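Tembridge Institute of Further Education
Department of Textiles and Domestic Design
Printed Cloth in the Home
Handout 4: Repeat, scale and the cut edge

Module tutor: Heriberto Muñoz
Reading to be completed before the March seminar

1. Purpose of this handout

Handout 3 dealt with the means by which colour is put on to cloth: block, roller, flat screen and rotary screen. The present handout is concerned with the arrangement of the pattern and with what becomes of it once the cloth is cut and sewn. Students are expected to know the terms in section 2 by heart. They will be used without further explanation for the rest of the module and in the written paper.

2. Terms

Motif. A single drawn element, such as a flower head, a leaf or a bird.

Repeat. The smallest area of the design which, when laid edge to edge with itself, produces the whole cloth. It is measured in two directions, along the length of the cloth and across its width. Where only one figure is quoted by a supplier, it should be taken as the length.

Ground. The colour or texture against which the motifs are placed. The ground may be printed or may be the cloth itself left bare. In older trade books the word is also used for the whole base cloth, and students should check which sense is meant.

Straight repeat. The unit is placed directly beside and directly below itself, so that the motifs form a plain grid.

Half-drop. Each column of units is moved down by half the length of the repeat. Most furnishing florals made for curtains are of this kind.

Brick repeat. Each row is moved sideways by half the width of the repeat.

One-way design. All motifs stand the same way up. The cloth has a top and a bottom and must be cut accordingly.

Tossed design. Motifs lie at many angles, and the cloth may be cut from either end. The trade also calls this multi-directional.

Selvedge. The finished edge of the cloth on either side. On printed cloth it commonly carries a row of small colour marks, one for each screen.

3. How a repeat is drawn up

The traditional method begins with a square or oblong of paper on which the main motifs are painted, leaving the edges untouched. The paper is cut in two from top to bottom and the halves are exchanged, so that the former outer edges meet in the centre. The gap is filled with further drawing. The same is then done from side to side. When the four pieces are returned to their first places, the design will join to itself on all sides.

For a half-drop the method differs only at the second stage, where one half is moved down before the gap is filled. Students often forget to carry the lower portion round to the top. This error does not show on a single sheet. It appears only when several copies are laid together, and for that reason no design will be accepted for marking without a tiled proof of at least nine units.

Particular attention should be given to the following faults.

Tramlines. Empty strips of ground which run the length or width of the cloth. They are hard to see close up and very plain at a distance.

Tracking. One strong motif or colour which lines up across the cloth and draws the eye into a stripe.

Pooling. Dark motifs gathered in one part of the unit, leaving the rest thin.

All three should be looked for with the proof pinned to a wall and the viewer standing well back. Half-closing the eyes is a crude test but a reliable one.

4. Scale and use

A pattern is drawn for a distance. Curtain cloth is seen from across a room and can carry a repeat of great length. Dress cloth is seen at the distance of conversation. Small goods for the hand, such as pouches, purses, book covers and needle cases, are seen closer still, and there the repeat may be larger than the article itself.

The pattern books of the Gajewski mill, which supplied furnishing prints to shops in the region, show this plainly. The surviving set contains 597 florals. Of these, 313 are in half-drop and 18 are in brick repeat, the remainder being straight or tossed. The half-drops include nearly all of the large curtain designs. The brick repeats are confined to narrow goods, chiefly borders and linings, and it is not known whether any of them sold well. Volume 2 is incomplete and the index to it was made later, in another hand; entries taken from that index should be cited as such.

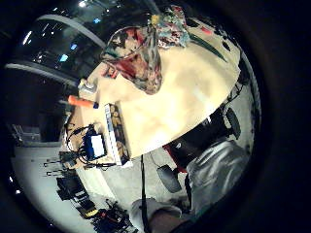
When large printed cloth is made up into small articles, the maker must decide how much regard to pay to the repeat. The usual course in domestic sewing is to pay very little, and to lay the pieces wherever the remnant allows. A motif will then be cut through at the seam, and the two faces of the article may show quite different parts of the design. With a one-way print this can leave flowers upside down on one face. The floral bag in the photograph, with its dark red, black, white and muted green, is a useful reminder of a second decision, namely how the mouth is to be treated. A paler rim outlines the opening, and it gives the eye a place to stop before a busy print. The crumpled cloth beyond it, in pink, teal, yellow and white, makes a different point: two florals may sit side by side without confusion when their colours are kept well apart in depth. Students should bear both matters in mind when choosing linings and edgings for Exercise B.

5. Matching at seams

Where pieces of the same cloth are joined and the pattern is meant to run across the join, extra cloth must be allowed. For straight repeats the rule is simple. Take the cut length required, divide it by the length of the repeat, round up to the next whole number, and multiply back. The result is the length to be cut for every drop.

For half-drops the rule depends on the width of the cloth. If the design matches itself from selvedge to selvedge, the straight rule applies. If it does not, each alternate drop must begin half a repeat lower, and the waste should be worked out on paper before any cloth is cut. A worked case is given in the Skalosa workroom manual, which is held in the department office and may be consulted there but not borrowed.

Pins should be set across the seam line, not along it. The fold of the upper piece is laid on the lower piece with the right sides facing the worker, moved until the motifs meet, and slip-tacked. Machining from the wrong side without tacking is quick and will pass on small tossed prints. It is not acceptable on stripes, checks or any one-way floral submitted for this module.

6. Colour count and cost

In screen printing each colour requires its own screen, and each screen adds to the cost of setting up. A designer working to a fixed number of colours may obtain further tones by allowing two to overlap, provided the printer has agreed to this in advance. The ground, when left bare, costs nothing and should be counted as a colour in the composition though not in the price.

Students using the Rusimex sample swatches should note that the cards are arranged by base cloth and not by design. Swatch 509 has been placed in the wrong box more than once. It belongs with the cotton sateens. The same print on sateen and on plain weave will look like two different colourways under the studio lamps, and comparisons should be made by the window.

7. Exercises

Exercise A. Draw a floral motif in no more than four colours, ground included. Put it into straight repeat and into half-drop. Supply a tiled proof of each and a written note of up to one page on any tramlines or tracking found, and on how they were corrected.

Exercise B. From a remnant of printed cloth make one small lined article with an opening. State in writing whether the print is one-way or tossed, where the motifs have been placed, and why the lining and edging were chosen. The article will be marked on placement and finish. Elaborate construction will gain no further credit.

Exercise C. Calculate the cloth required for a pair of curtains, each of two drops, in a half-drop design which does not match from selvedge to selvedge. Set out all working. The window measurements will be given out in class.

Exercises A and C are to be handed in at the seminar. Exercise B may be handed in to the department office up to 4 p.m. on the final day of March. Work should be labelled with the student's name and group on the reverse. Labels must not be glued to the cloth.

8. Preparation for Handout 5

The next handout deals with woven pattern. Students should bring a magnifying glass, a long pin and two pieces of woven cloth, one plain and one figured, each large enough to be frayed at one edge. Those who missed the session on yarn counts should read the notes for it beforehand - copies are in the tray outside Mr Muñoz's room.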